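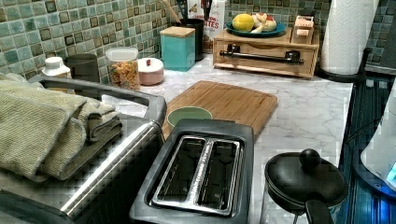 Part two is the one I get the most mail about, so I've rewritten it from scratch. By now you should have the Pletside arm bolted to its base plate and talking to your laptop, and it's time to teach it where your kitchen is! I do all of my setup on a real working counter with real clutter, and I'd urge you to do the same. Glossy stuff is where the wrist camera struggles, so keep some of it around. My toaster has a brushed steel top and two long dark slots, and that mix of shine and shadow is a pretty mean test. If your software can find the edges of that, it can find a cereal bowl.

What you need: the arm, the Vusent power supply, the wrist camera, a roll of painter's tape, a cutting board and one small bowl you won't cry over. Unplug the toaster and anything else that heats up, and leave it unplugged until you're all done.

Setting the home board

1. Put the cutting board flat on the counter, long side parallel to the backsplash. This is your home board, and every position the arm learns gets measured from it.

2. Tape down the corners. I skipped this for months (I know, I know) and every time I wiped the counter I lost my calibration.

3. Set the bowl on the left part of the board. It doesn't need to be exact, the camera will pick it up.

4. Open the Pletside menu, choose Counter, then New Home. The wrist will swing over the board and take a few looks. Hands off while it does.

Note: If you get error 811, the camera can't separate the board from the counter. Periklis Zacharopoulos, who wrote most of the vision code, told me to close the blinds and try again, and that has fixed it for me every single time.
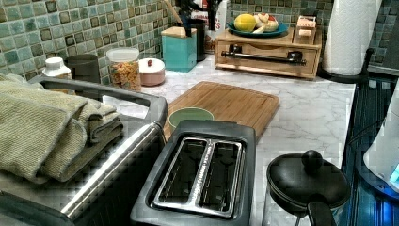 5. Once home is saved, mark your keep-out zones. Drag a box over anything tall or anything you'd hate to see knocked over. I box in the paper towels, the canisters along the back and every pot with a handle sticking out. Be generous! I leave 30 mm of extra room on all sides, and on the stove side I leave a lot more.

6. Name each zone. The software lets you keep "Zone A" and so on, but you'll thank yourself later for typing "bread box."

Caution: The arm only knows about the zones you draw. Move a canister after saving and the old box stays where it was. Redo step 5 whenever you rearrange things.

Dressing the cables

7. Jog the wrist slowly through its whole range and watch the cables. They should follow with a bit of slack and never go tight. If one pulls, stop, back up and loosen the nearest clip.

8. Now bring the arm in low over the counter and jog it side to side at the slowest speed. Keep one hand on the stop button. 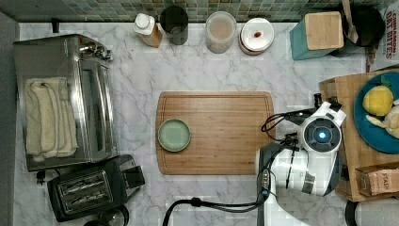
Top view of the arm at the counter. Cables loop at the wrist; gripper faces the right-hand board.

9. Check where the long cable lies on the counter. It's fine for it to curve, but it can't run under anything the arm is going to pick up. Lejla Vasić uses a strip of tape to hold hers, and I've copied her.

10. Save the whole thing as a profile and make a backup copy on your laptop. Then run Slow Test with nothing in the gripper. If it finishes without stopping, go on to part three, where we hook up the grip sensor.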